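A Place for Small Things: Sorting with a Divided Cardboard Box
Student project report, home and workspace module
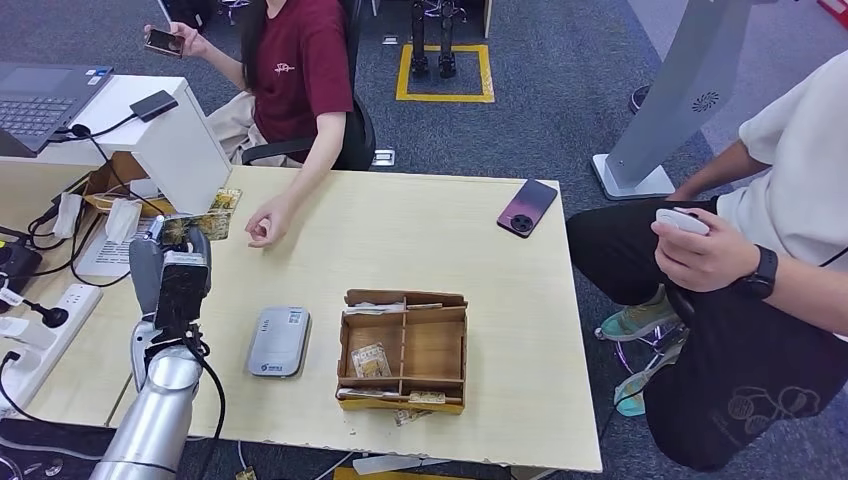

One of our classmates asked, before we had properly begun, whether a box with compartments really makes anybody tidier or whether it only gives the mess some walls. It was a fair thing to ask, and we ended up building most of the project round it, so we are grateful even if we grumbled a bit at the time!

The idea came from our own shared table. Everybody who works there brings sachets, cards, folded bits and pieces and a phone, and by the end of the afternoon it all lies in one layer. We wanted to know if a plain brown corrugated box, open at the top and split up with thin cardboard partitions, would be enough to sort this out – no lids, no drawers, nothing that costs more than a student can spare.

We had looked at two ready-made organisers first, the Nestik and the Fagerlund. Both were lovely to handle, but the Nestik was too deep for flat packets (they slid down and we had to fish for them with two fingers) and the Fagerlund took up so much of the table that people began putting their cups on it. Cardboard won, mostly because you can trim it when you change your mind, and we changed our minds a great deal.

The trial ran for 7 afternoons. Small printed packets went in one compartment, folded things along the side, flat packets near the front where they are easy to reach. Phones and other devices stayed outside the box, next to it. We did try giving a phone its own compartment, but it was picked up so often that the space stood empty and soon filled with scraps of paper.

Over the trial we put away 178 items, and we wrote down each one, which was tiring but did teach us something. The packets nearly always went back to the right place. Folded items were the trouble – they spring open a little, lean over the partition and end up in the neighbour's compartment. A taller divider helped with that, and we would start with one if we did it again.

So, to our classmate: yes, a bit tidier, as long as the compartments suit the things you own already. Labels made very little difference to us, though we had expected them to be the main point of the whole exercise. In June we hope to repeat the trial with a wider box and sewing supplies.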